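3.2 Étalement à plat des vestes boutonnées

Le protocole d'Edthorpe distingue deux opérations : l'étalement, qui amène le vêtement à une configuration de référence, et le pliage proprement dit. Seule la première est traitée dans cette section. Le corpus comprend 860 séquences d'étalement, dont 814 ont été retenues après contrôle des annotations.

La configuration de référence est définie par trois critères : le devant est tourné vers le haut, la patte de boutonnage est sensiblement rectiligne du col à la ceinture, et aucune manche ne recouvre le corps du vêtement. L'angle des manches n'est pas contraint. Les plis résiduels à l'épaule et au coude sont tolérés — leur suppression allonge l'opération sans modifier le résultat du premier rabat.

Les essais ont été menés sur des lits garnis de leur literie habituelle. Ce choix réduit la surface disponible, mais il correspond à l'usage domestique relevé dans l'enquête Miltura. La figure 4 illustre cette configuration pour une veste à ceinture large.

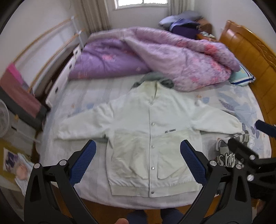

Figure 4. Veste blanc crème étalée sur un drap à motifs, devant vers le haut ; la courtepointe fleurie occupe le fond du lit.

Les coutures horizontales de poitrine et les poches plaquées fournissent des repères secondaires pour l'alignement. Dans les 200 séquences annotées deux fois, le désaccord porte principalement sur la position des poignets — 80 cas — et plus rarement sur celle du col. L'effet de ces écarts sur le pliage est examiné en section 3.3.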